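Vikodby Council Chamber Voting and Microphone System

Model family: Vikodby VK-C
Category: Government and assembly equipment
Data revision: June 17, 2019

Overview

The Vikodby VK-C is a wired discussion and voting system for legislatures, cabinet rooms, county boards and city councils. It combines the delegate microphone, the voting keypad and the member identification reader in a single desk unit. The units connect to a central controller, which manages the speaking queue, opens and closes votes, and writes the record of each session to local storage.

The system is designed for fixed chambers with permanent seating. A portable kit is available for bodies that meet in shared halls and is listed under Ordering.

Desk units

Three desk units are offered. The member unit has a gooseneck microphone, a request-to-speak key, three voting keys (yes, no, abstain), a card slot and a built-in loudspeaker. The presiding officer unit adds a priority key, which mutes all other open microphones while it is held down, and a next key, which gives the floor to the first member in the queue. The clerk unit has no voting keys. It has a text display and controls for opening a roll call, calling a quorum check and releasing the result to the wall display.

All three use the same base and the same connector, so a seat can be changed from one role to another by swapping the unit and reassigning the address at the controller. Units are supplied for tabletop or flush mounting. Flush mounting requires the template in the installation manual, and the cutout should be made before the desk surface is sealed.

The voting keys have raised marks for use by touch. A lit ring around each key confirms the choice. In secret ballot mode the rings stay off and the unit confirms only that a vote has been received.
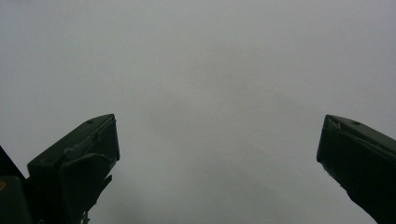 Voting modes

The controller supports open roll call, simultaneous open vote, secret ballot and weighted vote. The mode is set by the clerk before the vote is opened and cannot be changed while a vote is in progress. Pass thresholds may be set as a simple majority of votes cast, a majority of all seats, two thirds, or a custom fraction entered by the clerk. Vacant seats can be included in or excluded from the total according to the rules of the body.

The voting period is 45 seconds by default and can be changed in the controller menu. A member may change a vote until the period closes. Only the last key pressed is recorded. If the presiding officer extends the period, the extension is written to the log with the time at which it was made.

Weighted voting is intended for regional councils and joint boards in which members carry different numbers of votes. Weights are stored with the member record and can be edited only under the administrator login.

Member identification

Each member is issued a card. Inserting the card signs the member in at that seat, counts the member toward the quorum and enables the voting keys. Removing it signs the member out. A card cannot be signed in at two seats at once; the second unit will show a steady amber light and remain disabled.

The controller stores up to 1000 member records, including former members whose votes must be kept in the archive. Ministers and other officials who attend with the right to speak but not to vote can be given a speaking-only card. Proxy voting is off by default and must be enabled in the administrator menu.

Controller and cabling

The VK-C controller occupies four rack units and has 4 trunk outputs. Each trunk carries power, audio and data on one shielded cable and supports a maximum of 20 desk units without a booster. Larger chambers can link two controllers, one of which must be set as primary.

Trunks can be wired as a line or as a closed loop. Loop wiring is recommended for new chambers, as a single broken cable or removed unit will not disconnect the seats behind it. A loop uses two trunk outputs.

Audio outputs are balanced and include one floor mix, one recording mix and two assignable channels for interpretation. The recording mix is not affected by the room volume setting.

Records and export

Session files contain the attendance list, the speaking order with start and end times, and the result of each vote. Individual votes are included for open modes only. In secret ballot mode the controller does not store the link between member and vote, and it cannot be recovered later.

Files can be exported as plain text, CSV or PDF. Agenda items can be imported before the session so that each vote is filed under the correct bill or motion number. The Nilirham Minutes package reads VK-C session files directly and is sold separately.

Displays

Results can be shown on any screen with an HDMI input. Two layouts are provided: a seating plan and an alphabetical list. Party or district labels may be shown next to the name. The Wada wall panel may also be used and requires the serial adapter.

Maintenance

Clean desk units with a dry or slightly damp cloth. Do not use alcohol on the key legends. Microphone windscreens should be replaced yearly; most chambers do this in January, before the new session opens. The controller clock battery is a service part and should be replaced only with the power disconnected.

Firmware updates are applied at the controller and passed on to the desk units. Do not update while a session file is open.

Ordering

VK-C10 Member unit, tabletop
VK-C11 Member unit, flush mount
VK-C20 Presiding officer unit
VK-C30 Clerk unit
VK-C40 Controller
VK-C45 Trunk booster
VK-C50 Member cards, pack
VK-C60 Portable kit with transport case
VK-C72 Serial adapter for Wada wall panel

Sales and technical support are handled by Birkevum. Quotations require a seating plan, the number of voting and non-voting seats, and the distance from the equipment room to the farthest desk. Chambers with a raised floor should state the clear height below the panels.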